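Moving house with my grandmother's tablecloths

15 November 2025 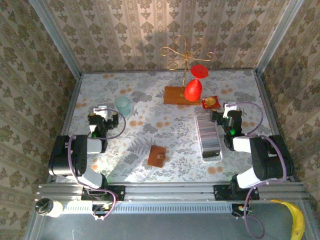 When we moved from Miltska to Leltthorpe in October, I had one box which I did not let the movers touch. It contained my grandmother's tablecloths, and it travelled on my knees in the train. My husband thinks that cloth cannot break, and he is right, but I did not want it in the truck between the bicycles and the paint. I have always liked a table with a cloth better than a bare one, and a printed cloth most of all, with grey-green leaves and a few orange-peach blossoms on a pale ground, because a small stain can hide there for years. My grandmother bought all of hers with this in mind. She had five children and served beetroot soup two times a week.

In her kitchen there was a rule for each cloth. The white one was for Easter and for funerals. The blue check was for every day. The one with the cherries came out when somebody had passed an exam, and my cousin, who was not good at school, saw it only from my side of the table. When I was small I believed that all families had such a system and that the colours were the same everywhere.

The cloths are old now and some have holes. In Miltska I used to take them to a small shop called Bergmann, where they mended linen by hand and also sold buttons. They closed two winters ago. So before the move I had to learn the mending myself, from library books, and my first repairs look like a spider had an accident. The later ones are better. I learned that you must wash the cloth before you mend it and not after, and that the thread should be a little thinner than you think. Also good light is more important than good scissors.

For washing I do the following, and I write it here for my sister, who asks me every year. Soak the cloth overnight in cool water with plain soap. Do not rub. If there is wine on it, use salt the same evening, but for old wine the salt does nothing and you can save it for the potatoes. Dry it flat if you have the space. We have a proper garden in Leltthorpe, so I put a sheet on the grass and the cloth on the sheet, and I chase away the neighbour's cat. Iron it when it is still a bit damp, from the wrong side.

I wanted also to buy one new cloth for the new kitchen. The table here is longer, nearly 2 metres, and none of the old ones cover it. I looked at Plernetti, the household shop beside the station, and they had a beautiful one in heavy linen for 65 dollars. I went home to think about it. When I came back it was sold – this happens to me often with coats too.

For the moment we use two of the blue checks, one beside the other, with the join under the bread basket. The pattern does not meet exactly. My husband has not noticed, and my mother noticed before she had taken off her shoes.

Next I want to try to copy the cherry cloth, with embroidery, on plain cotton. I have the cotton already and three kinds of red thread, and I cannot decide between them.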